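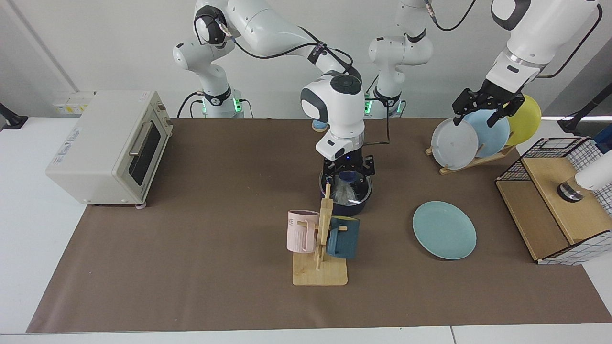

Speaker notes, small kitchens talk, Dodero hall, 4 Apr 2020

Slide 1. Welcome, 25 minutes, questions at the end. Say where the toilets are. Tonight is about storing plates, mugs and pans when you have one worktop and no wall cupboards.

Slide 2. Plates. Stand them up. A stack means lifting three to reach the one at the bottom. A low wooden rack takes up little depth and you can see every plate in it. Mention the Policarpio flat, where the rack stayed out all year and the cupboard went to dry food.
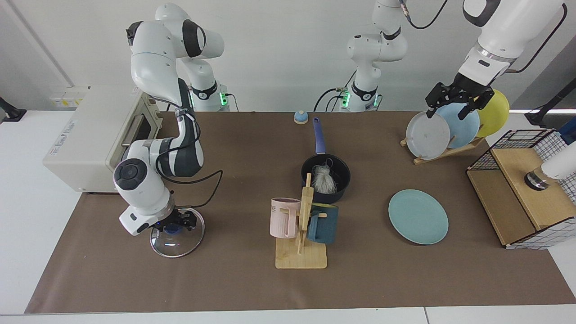

Plates upright in the wooden rack, glass lid by its knob, toaster oven to the left.

Slide 3. Lids. Ask the room who has a lid with no pan. Wait for hands. A glass lid is awkward to store because of the knob. Two options: upside down on its own pan, or on edge at the end of the rack. I use the first. Don't get drawn into hooks on doors, it took 15 minutes at Plimo in December.

Slide 4. Mugs. A mug tree needs a space no bigger than a side plate. Hang them mouth down. Heavy mugs go on opposite sides or it leans.

Slide 5. Setting out before you cook. Pan in the middle, lid to one side, dry noodles on a plate ready to go in. Keep the front of the oven clear so the door opens. Pause here and let people look.
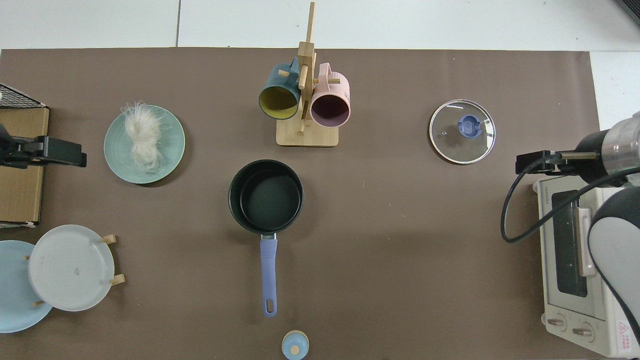
Slide 6. What to get rid of

Anything not used in 7 months, apart from the big roasting tin. Chipped mugs. Second colander. Read out the Rondudmont list if there is time, otherwise skip to questions. Handouts are by the door.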